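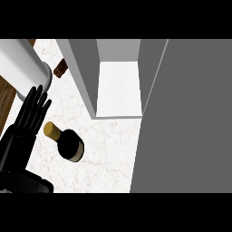
Simulated kitchen, overhead view: the hand open beside the wine bottle.

Dadulstead Sixth Form Robotics Club
Progress report to the Britora Fund, spring term
Prepared by Rosalie Camenzind, club lead

Where we are

When we applied for this grant I wrote that students would have a robot hand tidying a kitchen by March. It is March. The hand is tidying, in the sense that a teenager is tidying when asked through a closed door. It reaches for things, it sometimes gets hold of them, and it has strong opinions about where they should go.

The club now has two working groups. Gashaw is the control software, named by the students after a long argument that I was asked to leave. Finetti is the kitchen itself, which exists only on our computers and is still the best equipped kitchen in the building. All work this term has been in simulation, as agreed in the application. The only things broken so far have been a keyboard and one friendship, and both have been replaced.

The bottle task

Most of the term went on a single job: pick up a wine bottle lying on its side on the marble worktop and stand it upright. We chose a bottle after the students had got bored with cubes. I did ask whether it might be olive oil. I was outvoted, and would like it noted that the contents are imaginary.

A bottle on its side is a rude object for a robot hand. Close the fingers too early and they push it across the worktop. Close them too late and they shut on nothing, very firmly. The group has run 500 attempts with the current version of Gashaw. In 133 of them the bottle was lifted clear of the marble, and in 30 it ended up standing. I realise that 30 out of 500 isn't a figure to put on a banner. At the start of term it was 4, and one of those was disputed.

What made the difference was approaching with the hand wide open and leaving the closing until much later. A first-year student suggested this in the second week. The rest of the group got round to trying it in the seventh. We have since had a useful conversation about listening.

Finetti

The kitchen group has been fixing the worktop, which for a good while had no friction to speak of. Everything placed on it drifted off in a dignified manner towards the edge. That has been put right, and the bottle now stays where it's left. They also spent three sessions on the veining in the marble. I had not asked for veining. It does look nice.

Still to do: the cupboards need doors that open, and the large grey panel on the right needs to become something. Opinion is split between a fridge and leaving it alone. I'm for leaving it alone until the bottle is finished.

Attendance and students

Numbers held up after half term, which is unusual for us. Several students who joined to write code have discovered that they prefer testing, and keep the results log in better order than I keep anything. One of the testers presented the bottle work at assembly and took questions, including one about whether the robot drinks.

Money

Spending is within the budget you approved. The largest item was the graphics card, followed by extra memory for the older machines. We haven't touched the travel line, as we have not been anywhere. With your permission I'd like to move part of it to storage, since each attempt is saved and the students won't hear of deleting the bad ones. They have favourites.

Next term

1. Bring the standing rate up. The group has set its own target and I have asked them to set a lower one.
2. Start on a second object. The tall white cylinder next to the hand is the obvious choice, if only to stop the fingers treating it as an obstacle.
3. Write proper instructions for Gashaw so that new members can run it without finding the one person who knows how. He leaves in the summer.

The full results log is available on request. It is long and the comments column has been edited for language.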